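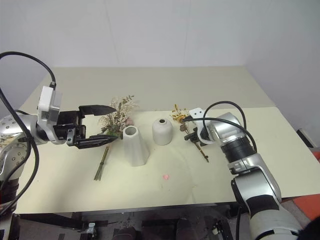
Dried Flowers and White Vases - Gallery

The Wideck studio has had dried flowers on its front table since April. Rin Kamata picks the bunches and Keith Sutcliffe finds the vases, mostly from small potteries and end-of-line sales. This page collects the arrangements from the spring set, with a line or two on each. Everything was put together on the cream tables against the white wall, where pale flowers are hardest to judge and where we end up doing most of the work anyway.

All stems were bought dry. We keep the bunches hanging in the back room, heads down, and take them out the same morning.

1. Two vases, two bunches
Starting point for the whole set. The tall vase is matte white and faceted, wider at the bottom than at the top, and it will take a thin bundle without any tape or wire. Pale pink, beige and cream sprays with a little sage green went with it best. Leave the tie on the stems until the bunch is standing. Rin cuts the ends straight, and Keith would cut them on a slant, but with dried stems it makes no difference to how long they last.

2. Beige on white
Keith's least favorite and Rin's favorite. Beige sprigs against a white wall nearly disappear at a distance, and the shape only comes up when you stand close. In a room with colored walls the same bunch looks twice as full. Takumi Honda tried it at home on a dark green shelf and kept it there.

3. With roses
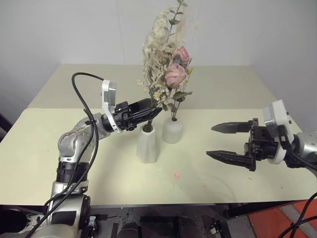
Two pink roses, one deeper and one paler, set on the right side and at different heights. Small daisy-like flowers in white and yellow fill in low down, just above the vases. The tall vase and the short round one stand close together so that the two read as a single arrangement. Pull them apart by a hand's width and the roses start to look lopsided.

4. Short vase alone
The round vase is smoother and shows fingerprints. It needs short stems, and three or four are enough. Good for a bathroom window or a desk. Itsuki Tanabe has one next to the phone in the office, with nothing in it but the leftover green.

5. Leftovers
Broken heads and loose sprigs, saved in a shoebox over the month. They went into a shallow dish at the end of the table. No arranging involved - just tip them in and pick out the bits of stem.

Notes
Dust with a soft brush or a hair dryer on the cool setting. Keep out of direct sun, especially the pinks, which fade first. Dried flowers shed, so wipe the table before you move the vases or the crumbs get ground into the surface.

The full spring set runs to 11 arrangements. The remaining ones will be added here when Renji Nomura has finished sorting them. Earlier sets are under Autumn and Winter in the menu.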